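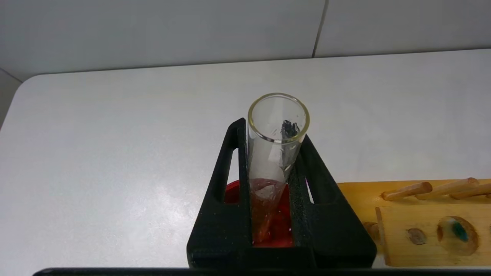

Wrist cam view, tube in the fingers, rack off to the right

Wrist camera loses the tube once it's gripped (segmentation + liquid line)
Forum: Perception and Planning

kogilvie
Monday, May 18, 2020

Hi all, long-time reader, and I've finally got something worth bothering you with! I've been writing the perception side of a small tube-handling cell we call Brurholm (don't ask, the name was on the whiteboard when I got here). The gripping part is in decent shape. What I can't get right is what the wrist camera tells me after the fingers close.

I want two things from a view like the one up top: the tube's tilt relative to the gripper, and the height of the liquid, so the planner can cap how far it's allowed to tip the wrist on the way to the rack. My segmentation is a plain color threshold plus an edge pass, and it does fine on water. On this one it falls to pieces. The liquid is reddish and there's something bright red and round behind the gripper, so the mask happily leaks out through the gap in the finger and comes back with a blob twice as wide as the glass. Then there's the dark chunk stuck up near the rim, which my edge pass likes a lot better than the real liquid line.

I have 229 labeled images from the same mount. Is that enough to train something small, or should I keep fiddling with thresholds?

wcarhuamaca
Welcome out of lurking, Kenneth! Before you train anything, mask out your own gripper. The camera is bolted to the wrist, so for any given opening the fingers land in the same pixels every time. Render them from the CAD model, or save a mask at each opening width and look it up. Remember to treat the slots in the fingers as "not tube" too, since table shows through them. Once you know where the fingers are, the tube can only be in a narrow strip between them, and your red thing on the left mostly stops mattering.

jonix_dan
I'd go the other way, and I say this with affection for Wilson, who has talked me out of plenty of bad ideas over the years. Masks by opening width are lovely until the fingers flex. Those look 3D-printed to me, and mine bend enough under load that the lookup was off by 7 or 8 pixels at the tips. I gave up on it and trained a little network, and I sleep better.

wcarhuamaca
Fair, but you can dilate the mask by that much and still come out ahead. He doesn't need the tips. He needs the strip.

kogilvie
Should have said, mine flex too. I haven't measured how much, which I suppose is tonight's job.

guthrie_lab
Coming at this from the planning end. Do you need the liquid height from the picture at all? The line in your shot is slanted and uneven, and there are bubbles and pale flecks in there as well, so any single number you pull out of it will be a bit of a guess. We take the highest pixel that could believably be liquid, add a margin, and hand that to the planner as the limit. It makes the moves slower than they need to be, and I've made my peace with that.

jonix_dan
Highest believable pixel is going to be that dark chunk, though, or the streaks under it. He'd end up with a planner that refuses to tilt at all.

guthrie_lab
True! We work with clean glass, so I never had to deal with that. Maybe a solid class and a smear class, separate from liquid?

wcarhuamaca
This is where I'd come around to Dan's network, by the way. Geometry for the strip, learned labels inside the strip. Crop first and 229 images goes a lot further, because the thing only ever sees glass and whatever is in it. Split them by session when you hold some out for testing, or your score will look wonderful and mean very little.

kogilvie
Okay, I like this a lot. Crop from the finger mask, dilated by 8, then four labels inside: liquid, solid, smear, empty glass. Tilt from the two glass edges, fitted only where they're clear of the fingers. I had been trying the Zilance labeling tool and its polygon mode is painful on thin smears, so if anyone has a brush-style labeler they like, I'm all ears.

jonix_dan
Don't fit the tilt near the rim. It's thick and rounded on that tube and the edge there will pull your line outward. Start a bit lower down.

kogilvie
Noted, thank you. Relabeling the first batch tonight, and I'll post the masks in this thread when they're fit to be seen.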